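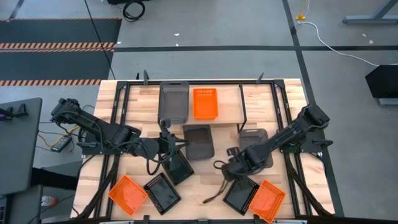 Catégorie : Outils / Planification bimanuelle

# nkuna-plan

Bonjour et bienvenue ! Nkuna est notre petit planificateur pour deux bras qui partagent un même plateau (tri et empilage de bacs, surtout). Il lit les poses du module de perception Mundska, attribue chaque bac à un bras, puis vérifie les collisions.

## Données

353 épisodes, dont 58 mis de côté pour la validation. Les bacs translucides restent difficiles à segmenter, soyez indulgents avec leurs masques.

## Lancer

`nkuna run --config bunlow.yaml`

Contact : Ans Van Damme, atelier Nedholm | Haut de page

**Commentaires**

lucp : L'épisode 851 plante chez moi, l'index s'arrête avant ?

Ans : Oui, la numérotation a des trous, elle va jusqu'à 986. Merci !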